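Home | Reviews | Parts & Service | Forum | Contact

Borbély grip pads for hand-held grippers, reviewed January 31, 2020

I look after one cell at our workshop in Tirkbridge, and since September I use the Borbély pads on the two hand-held grippers. The set is 30 dollars from Bundow and it has pads for both fingers.

Fitting is easy. Take out the screws, clean the old glue well, press the new pad and wait one night. The instruction sheet is small and only in one language, but the drawing is enough.

On kitchen tools the grip is very good. Thin round handles are the hard test for any pad.
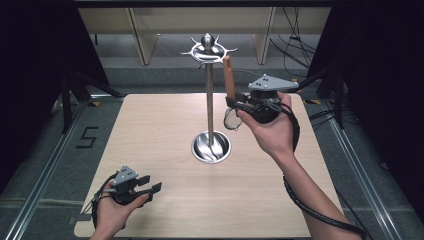
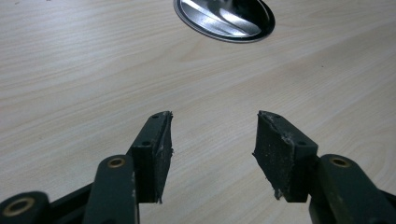

Top: strainer with a wooden handle, at the utensil holder. Bottom: pads with torn edges and dust.

The weak point is the edges. The seller promises 2,000 closings. My counter showed 1,184 when I decided to change a set. The flat middle still had some life, but torn edges are enough for me to order new ones. Also dust stays on the surface, so I wipe the pads every morning with a damp cloth, no alcohol.

The Nullport pads cost more and I found them too slippery on steel. I will buy Borbély again, but with one spare set in the drawer.

My mark: 3 of 5.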